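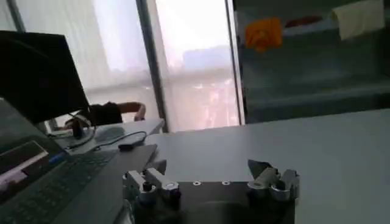
Chapter 7: What Surveys Can and Can't Tell Us

In June the town of Tostport was told that 77 per cent of its people wanted the old ferry brought back. The figure appeared in the local paper, then in a council report, then on a banner. Few of those who repeated it asked where it came from.

It came from a form left on the counter of the Pernero café, beside the ferry slip. 400 people filled one in. Many were regulars, and some had walked in to sign a petition about the same ferry. Whether they spoke for Tostport is a fair question, and the report didn't ask it.

A larger survey is no cure. When Bhupendra Bisht studied bus use in Tondness he had 1,171 replies, all gathered on buses. People who had given up on the bus had no chance to say so.

Wording deserves the same suspicion. "Should our much-loved ferry return?" is hardly a neutral question. Birsen Sönmez, whose work we return to in section 7.3, put a plainer version to a random sample and added what the ferry would cost each household. Support fell sharply.

Before you read on, write down the last survey result you believed. Who was asked, and who paid for the asking?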